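Ticket: slot pose jumps between fixed camera and wrist camera during card insertion
Component: Gitura / pose fusion
Reporter: Jolien Postma
Assignee: Oľga Baláž
Status: Reopened (again)
Severity: was "minor," now "please"

Jolien Postma
Summary: when the planner hands over from the fixed camera to the wrist camera, the estimated pose of the expansion slot jumps 9 mm toward the power supply. The controller believes it, bless its heart, and sets off for the new spot. The force limit catches it every time, so nothing has been bent except my schedule.

Steps to reproduce:
1. Start Gitura with the insertion profile.
2. Run card_insert with fusion turned on.
3. Watch the slot frame in the viewer at handover.

Expected: slot stays where Dell, HP or whoever put it.
Observed: slot goes for a walk.

Oľga Baláž
Does it happen with fusion off?

Jolien Postma
No. With fusion off it uses the fixed camera alone and misses by a small, dependable amount, like a civilized system.

Oľga Baláž
Then I'd look at timestamps first. Mahama stamps wrist frames on arrival, and the default buffer can hold a frame for 300 ms. If the arm is still moving when the frame is taken, you get an old picture married to a new joint state. Set stamp_source to "sensor" and rerun.

Jolien Postma
Set it. Jump is down to 2 mm. I closed the ticket, told people, and enjoyed a full coffee. Then on run 23 the detector picked the wrong slot altogether, with a confidence score I can only describe as smug. Reopening.

Log from that run:
[fusion] handover fixed -> wrist
[detect] slot candidate accepted
[fusion] residual above limit, continuing
[ctrl] force limit reached, retract

I would like a word with whoever wrote "above limit, continuing."

Oľga Baláž
That was me, in February. It was meant to be temporary. Can you attach views of the setup?

Jolien Postma
Fixed camera and wrist camera, same setup, not a synced pair:
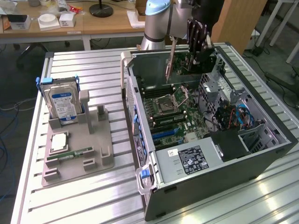
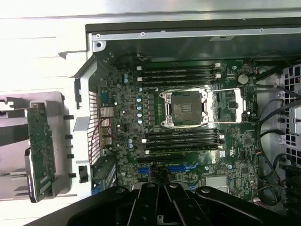 Oľga Baláž
Thanks. I think there are two bugs wearing one coat. The timestamp one you've fixed. The other is that the detector looks for a long thin shape and takes the best score, and a memory slot is also a long thin shape. The prior from the fixed camera should rule those out, but Drotus drops the prior at handover if the residual is too high, so it throws away the help at the moment it needs it.

Patch is on branch keep-prior. It holds the prior through handover and turns "continuing" into a hard stop.

Jolien Postma
Built it. First attempt stopped hard before the arm had moved, complaining that the prior was missing. Config still pointed at the old Ustemen calibration file. My fault, fixed, rerunning with the full log on. Leave this open until I've got a clean batch, and please don't let me near the close button before then.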